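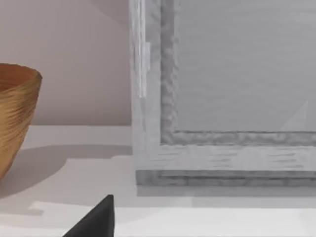

Home About Archive Work Robots Allotment Contact

Blog > Work > Robots on our line

I've been meaning to write this since August, when the new arms went live on the returns floor, and every time I sat down I got distracted by some other clever thing they'd done that week. So this is going to be a bit of a jumble. Sorry! I'm too pleased with it all to put it in order.

For anyone new, I work at Siddiqui, a homeware and grocery warehouse, and my corner of it is returns and repacks. Things come back. A bowl someone ordered in the wrong size, a frame that didn't suit the hall, a multipack with one tin missing. Somebody has to take each one out, decide what it is, and put it in the right basket for the next stage. For six years that somebody was me, along with whoever else was on the early shift.

Now most of the plain picking up and putting down is done by arms running software called Plultaso. Before they were let loose on real stock they spent months practising in a simulator, a pretend room with pretend bowls and cans. We were asked to help with that part, and I loved it far more than I expected. Jamila Begum, our shift lead, set up a screen by the kettle so we could watch the practice runs at break. You'd get people who had never shown the slightest interest in computers standing there with a biscuit going "left a bit, LEFT a bit".

What we brought to it was everything we knew without knowing we knew it. How you hold a can that's rolled on its side. Why you never go for a bowl by the thin part of the rim. We made a list of awkward items and got to 147 before Jamila told us to stop (she kept adding to it herself afterwards, I saw her). They went into the practice set and the software had to cope with them.

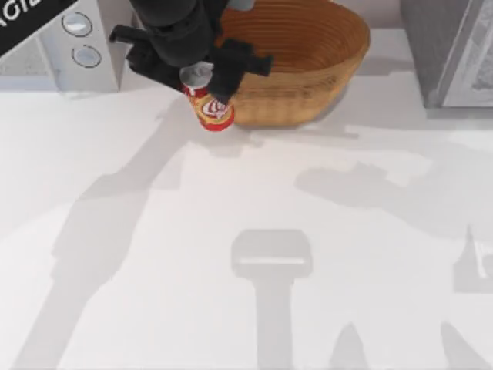 Cans were the first thing it got properly good at, and you can imagine the cheering. A can is a friendly shape, the same all the way round, so it doesn't much matter which side you come from. Getting one into a basket is harder, as the fingers have to clear the rim and then open without tipping the basket over. I do this with my hands all day and had never once thought of it as two separate problems. The engineers from Siten wrote it down as five!

The real floor has been bumpier, obviously. In the first week the arms stopped dead every time the sun came through the roof lights, so we now have blinds, which we'd been asking for since long before any robot wanted them. Glad somebody listened in the end. They also can't do soft things at all. Anything knitted still comes to a human.

My own day looks very different. I used to handle 300 items a shift and go home with my wrist in a strap. Last week my station cleared 396, and I touched perhaps a quarter of them, the odd ones, the broken ones, the ones where you need to read the customer's note and work out what they meant. The rest of my time goes on checking what the arms have sorted and teaching them new shapes through a program called Fletska, where you mark the spots on an item that are good to grip. I'm quick at it now. I even had a go at training two of the late shift, and I've never trained anyone in anything.

I don't want to make it sound all sunshine. The early shift is smaller than it was. Two people moved over to dispatch, one of them gladly and one not, and I miss the chat. It's quieter with the arms, and the radio argument has gone because there's hardly anyone left to argue with. We've asked for breaks to be lined up across departments so we see each other, and that starts next month.

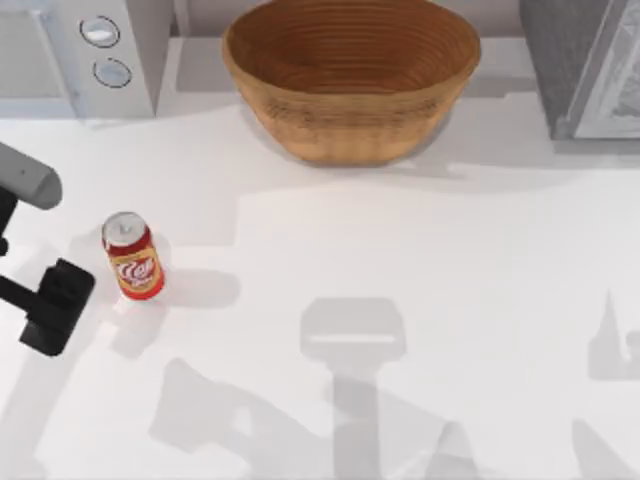

Do you need to be good with computers to work alongside the arms?

Most of it comes down to knowing the stock. The screens took me a few afternoons to learn, and the person who's best at it on our shift had never used anything more complicated than the label printer. If you can explain to a new starter how to pick something up, you're most of the way there.

Next job for us is glass jars. Jamila has ordered extra dustpans.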